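Chapter 7

Faults at the Point of Contact

Learning aims

By the end of this chapter you should be able to:
tell a position fault from a grip fault using the controller log;
explain why a force limit set for one part may be unsafe for another;
write a stop-and-recover sequence for a cell that handles electronic assemblies;
carry out a lock-off before reaching into a work area.

7.1 A fault at Dranby

The disassembly cell at Dranby was built to strip desktop computers for reuse. Parts that pass a visual check are placed in fixtures and sent for testing, and the remainder goes to metal recovery. The cell had completed 1659 cycles when, one afternoon in May, the arm closed its fingers on the edge of a drive caddy, began to lift, and did not stop when the caddy jammed. The case rose with it at one side. The caddy then came free and the case dropped back onto the table, cracking the main circuit board.

No one was hurt. The operator had been about to reach in and steady the case by hand, and this is the reason the event was recorded as a near miss and not as simple damage to stock.

The controller log showed no error. Every joint had reached its commanded position within tolerance, and the gripper had reported a closed state throughout. As far as the software was concerned, the lift had been carried out correctly. A fault of this type is called a silent fault: the machine does what it was told, the result is wrong, and no signal marks the difference.
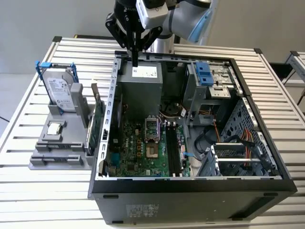 Three conditions had to be present together. The first was the force limit. The limit for upward moves had been left at the value used for power supplies, which are much heavier than drives and need a stronger pull. The second was the clamp. The case was held down at the front only, so a pull near the rear could tip it. The third was the latch check, which the program ran once, before the fingers closed. A latch that sprang back after the check would not be seen.

Removing any one of these would have prevented the drop. In practice all three were corrected, for reasons set out in Section 7.4.

7.2 Position faults and grip faults

A position fault occurs when the fingers are not where the program assumes them to be. Common causes are a case set down out of square, a fixture moved during cleaning, or a camera that has shifted on its bracket. Position faults tend to repeat - the same error appears in the same direction until the cause is found.

A grip fault occurs when the fingers are in the right place but the hold is poor, or the part is still fixed to something else. Grip faults are irregular. The Dranby cell had run for 300 cycles since its last recorded stop, and nothing in those cycles pointed to the event that followed.

The two are often confused because both end with a part in the wrong place. Compare the finger gap at closure with the gap expected for that part. If the gap is wrong, suspect position first. If the gap is right and the load rises sharply during the lift, suspect that the part is still held.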